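Nam-gil Do has run the toy library at Homidwood since September. We talked quickly, between two lots of parents, him sorting play food the whole time. Kettle on, never poured.

"People think it's dolls and jigsaws," he says. "It's mostly pretend veg."

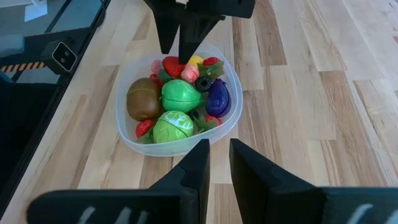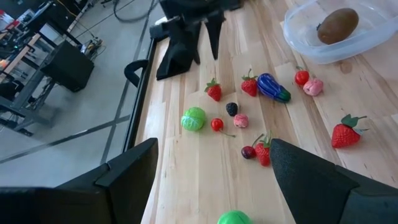 Play food goes out more than anything else on the shelves, he tells me. 1160 loans so far, out of 4000 in all. Why food? "Kids see us cooking. They want in." He likes the sort that comes apart, like the kiwi and the aubergine in the clear tub, with a seam so a small child can halve it. Strawberries are his headache. "They go home in coat pockets. Every time." Cherrys too, becuase of the stems, good for carrying about.

Cleaning? Warm soapy water, a towel, left overnight. No bleach.

Money is tight. A grant of 3000 from Hernivlow went on shelving. Next he wants a toy cooker, and longer opening hours. "Ask me again when the rent's paid," he says, and goes to get the door.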